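Home | Guides | List Set-up | Postage | Templates | Contact

Section 4: Setting up your suppression file and seed addresses in Proro

By now you should have your customer list imported and your columns matched up (that was Section 3, and if your postal codes are still sitting in the phone number column, go back and fix that first - I'll wait). This section covers who you don't mail, and the handful of addresses you add on purpose so you know when the mailing lands.

I do this part with a coffee and no interruptions. It takes me less than an hour on a small list, and I've skipped it exactly once, which cost me 353 postcards sent to people who had already asked to be taken off. I still get a bit warm in the face thinking about it!

4.1 Build the suppression file

1. Open Proro and go to Lists, then New, then Suppression. Don't pick Standard. The two look the same on screen and you can't convert one to the other later.

2. Give it a dull, obvious name. Mine is called DO NOT MAIL in capitals, and I've never mixed it up with anything.

3. Paste in everyone who has opted out. Check your email inbox, your phone notes and the returned cards in the tray by the door, as well as whatever your last mail house sent you.

4. Add your returned mail. Mark these as "Moved" and keep them apart from the opt-outs. Somebody who moved might be a perfectly happy customer at a new address, and you may want them back one day.

5. Set Match Level to Household if you're mailing one piece per home, or Person if each adult gets their own.

6. Press Save, then press Lock. The lock stops a later import from writing over the file.

Note: Household matching works on the street address plus unit number. If your list has units written three different ways (Unit 4, #4, 4-), run Tidy Addresses before you match, or people in apartment buildings will slip straight through.

Caution: Don't delete opt-outs from your main list and call it done. They'll come back with the next import, every time. The suppression file is what keeps them off for good.

4.2 Run the match

1. Open your main list and choose Match Against, then DO NOT MAIL.

2. Leave Preview ticked. Proro will show you the hits before it takes anything out.

3. Scroll through the hits with your own eyes. On my December mailing to the Drosthorpe area the preview threw up 79 matches out of 610 records, and 9 of those were the wrong people at the right building. I unticked them by hand and carried on.

4. Press Apply. The matched records turn grey and stay in the list, so you can see what happened if a customer rings up to ask.

Note: If you get no matches at all, something is off. Usually it's a stray space in front of every postal code. Tidy Addresses sorts that out too.

4.3 Add your seeds

Seeds are addresses you control, mixed in with the real ones. When the piece turns up in your own mailbox you know roughly when everyone else is getting theirs, and you get to see what shape it's in after a trip through the sorting machines.

1. Go to Lists, then New, then Seed.

2. Add your home, your shop, and a friend or relative in each region you're mailing to. Ask them first.

3. Give each seed a slightly different middle initial and write down which is which. If you ever rent your list out, that's how you'll know who used it and when.

4. Add one seed with an accent in it. I use Guimarães as the surname. If it comes back on the proof as Guimar?es or something with a little box in the middle, your export is saved in the wrong format. Go to Export, choose UTF-8, and send it again.

5. Tick Spread Through List. Otherwise they all sit at the bottom and go out in the last bundle.

Caution: Seeds count toward your postage total. Don't go wild.

4.4 Check the artwork against the list

1. Export one page of addresses, including the longest name and the longest street you've got.

2. Drop them into the address panel on your template and print at full size on your own printer. Black and white is fine.

3. Hold it at arm's length. If you have to hunt for the postal code, the sorting equipment will have trouble as well.

4. Send the proof to your mail house. Mine is Cilo and they like it as a PDF with the fonts embedded, so ask yours what they prefer.

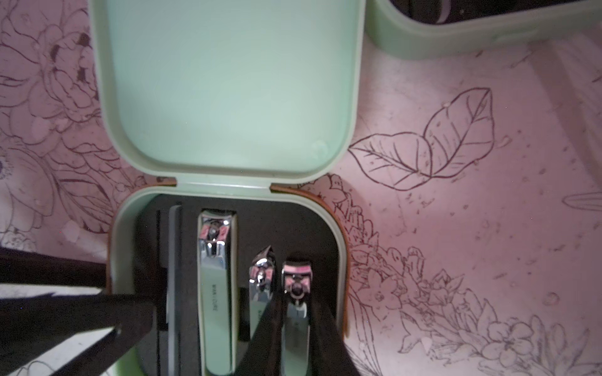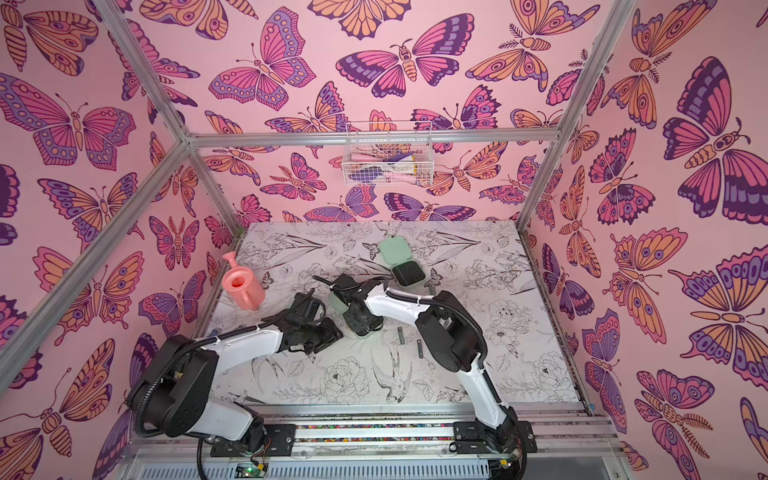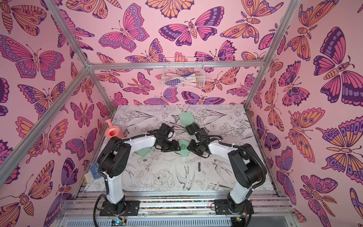
The address panel needs a plain, pale background with nothing printed behind the type, and I'm pretty firm on that one. Leave clear space on all four sides of the block and keep your return address well up in the other corner. Patterns are lovely on the picture side - go as bold as you like over there - but imagine a customer's name printed across the big pink and purple butterflies on the walls in the second and third pictures. All those dark outlines and striped bodies would swallow the street number whole. Even line drawings like the brown flowers under the mint-green case in the first one are too much behind small type. If your designer insists, ask for a white box over the pattern and print the address inside that.

Once the proof looks right, lock the main list the same way you locked the suppression file and move on to Section 5, where we sort out bundles and postage.

Filed under: Direct Mail How-To, Mailing Lists, Small Business

Comments (4)

papertrail_kw
The accent seed is such a good idea. We mailed to half of Quebec last year with question marks in the names and only heard about it from an annoyed customer.

Shopgirl North
Does Household matching catch PO boxes? Mine seems to ignore them.

Reply from the author
It skips them, yes. Switch to Person for those, run it a second time, and then switch back.

old mill cards
White box over the pattern, thank you. My designer has finally agreed to it after two reprints.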